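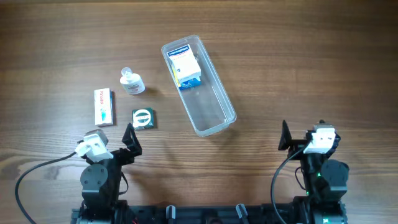 Medicine box sorting with the two-armed Jallalia kit, left and right arm on one rail.

The Jallalia is a table kit which Kundus rents by the month. I tried it in April for one task, to tidy our first-aid things. Put out only a few items at first, with space between them -- the fingers need room on both sides.

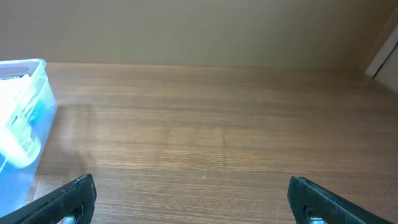 Kundus gives 60 minutes of setup help by phone, and Jeanine Mertens, who answered me, was patient. Her best tip was to choose the box before you teach any movement. A see-through one with rounded corners, like mine, lets you check what is inside without lifting it. Keep the middle of the table free, and wipe away crumbs before you begin. Small bottles I still put in by hand.

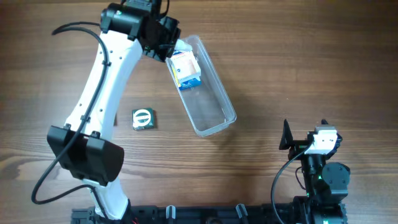 Can one person set up the kit alone?
One person can do it, but the rail is long and I would ask a second person to hold it while you fix the 2 arms. Plan 3 hours for the first day.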